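Quem passa o dia entre bancadas de trabalho conhece bem o problema: a garrafa de água anda sempre no sítio errado. Em cima dos papéis, encostada ao teclado, no chão ao lado da cadeira. Foi a pensar nisso que a Imwood desenhou o suporte de bancada Hirkgate, uma peça pequena que usamos todos os dias nas nossas salas e de que gostamos cada vez mais.

# Suporte de bancada Hirkgate para garrafas

**Referência:** 766
**Linha:** Hirkgate
**Acabamentos:** faia natural, faia escurecida
**Disponibilidade:** em stock

O Hirkgate é um anel de faia maciça assente numa base pesada, com um forro interior de feltro que se tira e se lava. Recebe garrafas de água comuns, das de tampa de rosca que se compram em qualquer quiosque, e também a maior parte das garrafas reutilizáveis de corpo direito. Não tem parafusos à vista, não precisa de ser fixado à mesa e muda-se de lugar com uma mão.

A ideia veio da Sanne Prins, que trabalha connosco no desenho de mobiliário e que começou por fazer um para a sua própria secretária, com um resto de madeira de uma prateleira. Ficou tão bom que, ao fim de um mês, já toda a gente da oficina queria um igual! O que vendemos hoje é a quarta versão. A base ficou mais larga, o anel mais baixo e a aresta superior passou a ser arredondada, um pormenor que parece pequeno até se pousar ali o pulso vinte vezes numa manhã.

## Para que garrafas serve

A pergunta que mais recebemos é esta, e a resposta merece algum espaço. As garrafas de plástico transparente têm formas muito variadas: umas são lisas de cima a baixo, outras têm os ombros facetados, outras estreitam um pouco junto à base. O feltro do Hirkgate acomoda todas estas diferenças porque é espesso e cede ligeiramente. Não aperta a garrafa, apenas a ampara, e por isso não a deforma mesmo quando já está quase vazia e o plástico fica mole.

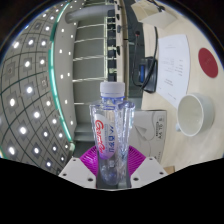 As garrafas que estreitam em baixo são as que mais beneficiam do suporte. Numa mesa nua, uma garrafa destas, leve e com pouca água, tomba com um toque de cotovelo. No anel fica quieta. O rótulo continua visível acima da madeira, o que dá jeito em salas de reunião onde há várias garrafas iguais e cada pessoa escreve o nome na sua.

Para garrafas reutilizáveis de metal, convém medir antes. O diâmetro interior do anel, já com o feltro, é de 76 milímetros. Se a sua garrafa for mais larga do que isso, espreite a versão Elteston, que usa a mesma base com um anel maior e que também aceita canecas altas sem asa.

## Características

| | Hirkgate | Elteston |
|---|---|---|
| Diâmetro interior | 76 mm | 92 mm |
| Altura do anel | 48 mm | 54 mm |
| Diâmetro da base | 118 mm | 118 mm |
| Peso | 766 g | 812 g |
| Forro | feltro de lã, amovível | feltro de lã, amovível |
| Base | aço com revestimento de faia | aço com revestimento de faia |

O peso surpreende quem pega nele pela primeira vez. É de propósito: o disco de aço escondido na base é o que segura tudo no lugar, e foi o Jelle Brouwer quem insistiu em engrossá-lo quando o resto da equipa já dava o desenho por fechado. Tinha razão.

A parte de baixo leva uma folha fina de cortiça, que protege tampos lacados e evita aquele ruído seco de madeira contra madeira. Em mesas de vidro também funciona bem, embora aí se note mais o pó da cortiça nos primeiros dias. Um pano húmido resolve.

## Em salas partilhadas

Desenhámos o Hirkgate para uma secretária, mas é em salas partilhadas que ele mais nos tem dado alegrias. Na sala de formação da Vermeulen, onde as mesas são compridas e há sempre cabos, cadernos e portáteis por todo o lado, puseram 21 suportes, um por lugar. O Mohcine Fahmy, responsável pela sala, escreveu-nos umas semanas depois:

> «As pessoas chegam, pousam a garrafa no anel e esquecem-se dela. Antes passávamos os intervalos a secar mesas. Já pedi mais para o piso de cima.»

Se vai equipar uma sala inteira, há duas coisas que recomendamos. A primeira é pôr o suporte do lado oposto ao das tomadas da mesa. A segunda é escolher um só acabamento, de preferência o escurecido, que disfarça melhor as marcas de uso quando há muita gente a mexer.

Para encomendas a partir de 21 unidades, podemos gravar um número ou um nome na face da base. A gravação é feita a laser, com letras até oito milímetros de altura, e acrescenta cinco dias úteis ao prazo.

## Cuidados

- Retire o feltro puxando pela patilha interior. Lave-o à mão com água fria e sabão neutro e deixe-o secar na horizontal.
- Limpe a madeira com um pano pouco húmido e seque logo a seguir.
- Uma vez por ano, passe uma camada fina de óleo para madeira. O frasco pequeno que segue na caixa chega para várias aplicações.
- Não deixe o suporte de molho nem o ponha na máquina da loiça.

As gotas que escorrem por uma garrafa saída do frigorífico ficam no feltro. Com uso normal ele seca de um dia para o outro; em dias muito quentes, vale a pena ter um segundo forro e ir trocando. Vendem-se em separado, em cinzento, verde-musgo e num lilás claro que só fizemos por brincadeira e que acabou por ser o mais pedido (nós também o preferimos, confessamos).

## O que vem na caixa

Um suporte, um forro de feltro cinzento, um frasco de óleo e um cartão com as instruções de manutenção. A garrafa não está incluída. A caixa é de cartão, sem plásticos, e serve para guardar o suporte se precisar de o transportar.

## Quantidades e prazos

A primeira série foi de 188 peças e esgotou antes de termos a página pronta. A série atual é de 2,000 peças, o que nos permite enviar a maioria das encomendas em três dias úteis. O acabamento escurecido demora um pouco mais, porque cada peça passa duas vezes pela estufa, e a próxima entrega desse acabamento chega em dezembro.

Para dúvidas sobre medidas, fale com o Nicanor Cáceres, na loja. Ele tem um exemplar de cada versão em cima do balcão e, se levar a sua garrafa, experimenta-se na hora. Encomendas para empresas e pedidos de gravação são tratados pelo Wenceslao Serrano, que responde em português, espanhol e inglês.

*Página atualizada em 11 de outubro de 2022. Preços e acabamentos disponíveis na ficha de encomenda.*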